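Ollerholm's Budget Has a Hole Where the Clinic Money Was

By Ekaette Nwachukwu
June 19, 2022 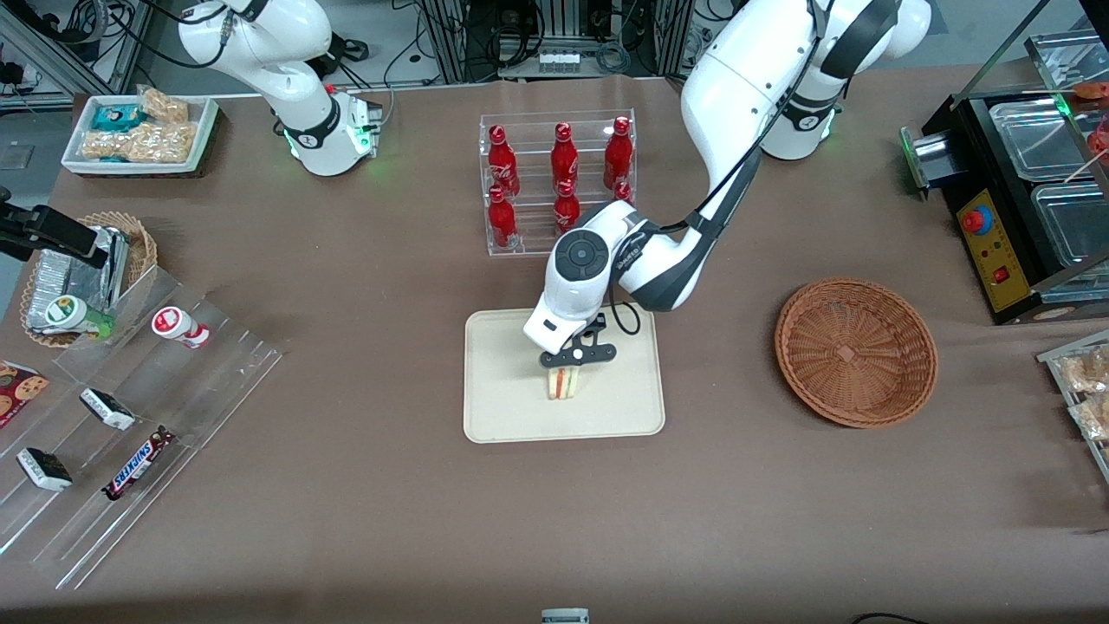

A small sandwich on a beige tray, under the gripper of a white robot arm.

Twelve pages of spending tables, and the line for school nurses is gone. Not cut. Gone. You have to hold the old budget next to the new one to notice.

Titilayo Danladi noticed. She runs the front desk at the Dorkalier clinic, reads budgets on the bus. "I went through it 2 times," she told me. "Thought I'd skipped a page."

The city council votes in July. Before then, one public hearing, on a weeknight, at the old library annex. Parking is bad. Go anyway.

What's in it: road money, up. Police overtime, flat. The Sundow program, which pays for rides to dialysis and prenatal visits, down 10 percent. Councilman Lawal Lawal calls that "a trim." Riders I talked to had other words.

Binta Nnaji takes the Sundow van from the east side, three mornings a week. No car, no family nearby. Her driver already told her the early run might go. "So I'd get there when? Noon? They don't hold the chair for you."

Lawal's case, and he made it to me at some length over the phone, is that the state share is shrinking and the city cant cover it forever. Fair enough. He also says the nurses could be paid for out of the Okonkwo fund, the pot left over from the hospital sale. Could be. Nothing in the draft says so, and the fund has it's own board, which hasn't met since winter.

Sem Hermans used to write these budgets for the city, retired now, still gets calls. He says watch the transfers page, near the back. "That's where they put back what people yell about."

People are starting to yell. A petition for the nurses had 400 names when I filed this. Danladi carries copies in her bag and had one out before I'd sat down.

Lawal says he'll read it. The hearing sign-up sheet is at the clerk's window, and you get two minutes at the mic.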